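Chapter 4
Pricing, Portions and Packaging

By the end of this chapter you should be able to:
work out the food cost of a dish
explain how a menu groups and prices its items
compare the cost of eating in with the cost of takeaway

Grenus is a small restaurant in Ullport. It has 8 tables and a short menu, and on a busy evening in November it serves 113 meals. Some are eaten at the tables and the rest leave by the front door in bags. The owners knew what they took each evening. They did not know which dishes paid the rent.

This is a common position for a new food business. Prices are often set by looking at what the place down the road charges, and then left alone for years. Ingredients go up, portions grow a little, and the margin shrinks without anyone changing the price on the card.

4.1 What a price has to cover

The price of a dish has to cover its ingredients, a share of wages, a share of rent and fuel, and any packaging. What is left is profit. Ingredients are called a direct cost because they can be traced to one plate. Rent is an indirect cost — it is owed whether the kitchen sells 200 portions in a week or none.

Starters and snacks usually sit at the lower end of the price list. They use cheap ingredients and are quick to cook, so a small price can still leave a fair margin. Seafood dishes tend to cost more to buy in and are priced higher. 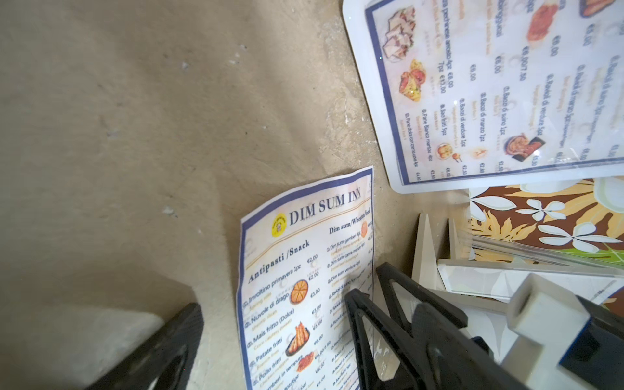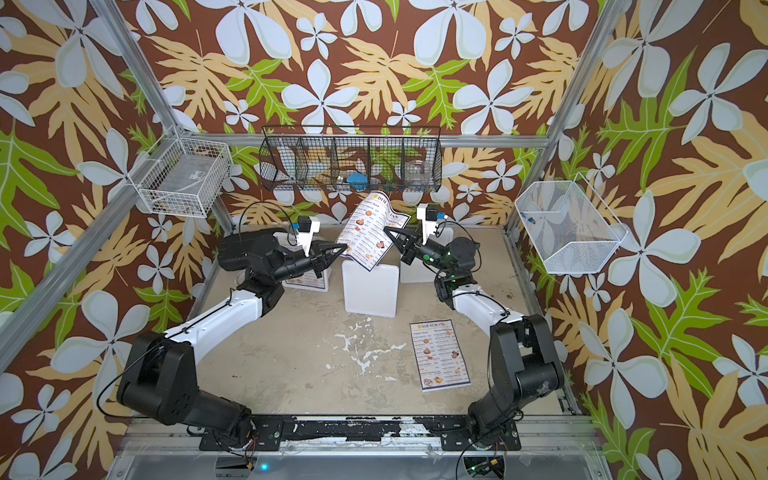
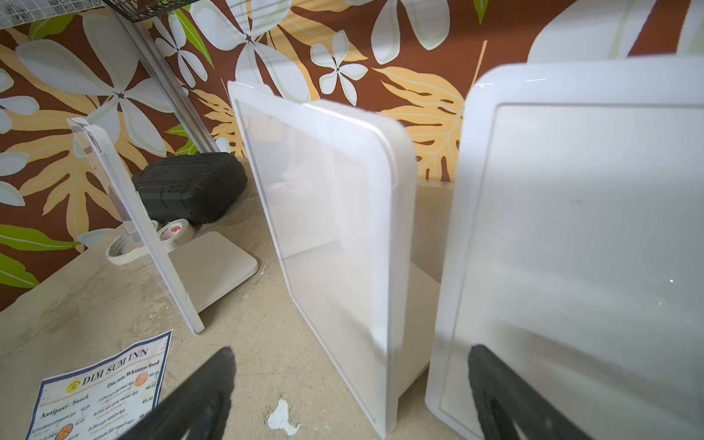 Figure 4.1 A menu with snack prices in euros (first picture; menus also in the second) and translucent plastic lids (third picture).

4.2 The cost of takeaway

A takeaway meal saves on washing up and table space, but it adds packaging. Grenus buys its tubs and lids from Fuvley, a wholesaler, in boxes of 320. To find the packaging cost of one meal, divide the price of the box by the number of sets in it, then multiply by the number of sets each meal needs. A meal with rice and a sauce may need three.

Key terms: direct cost, indirect cost, margin, portion control.

The next section follows a second business, the Gál bakery, which sells almost everything over the counter and has to allow for unsold stock at the end of the day.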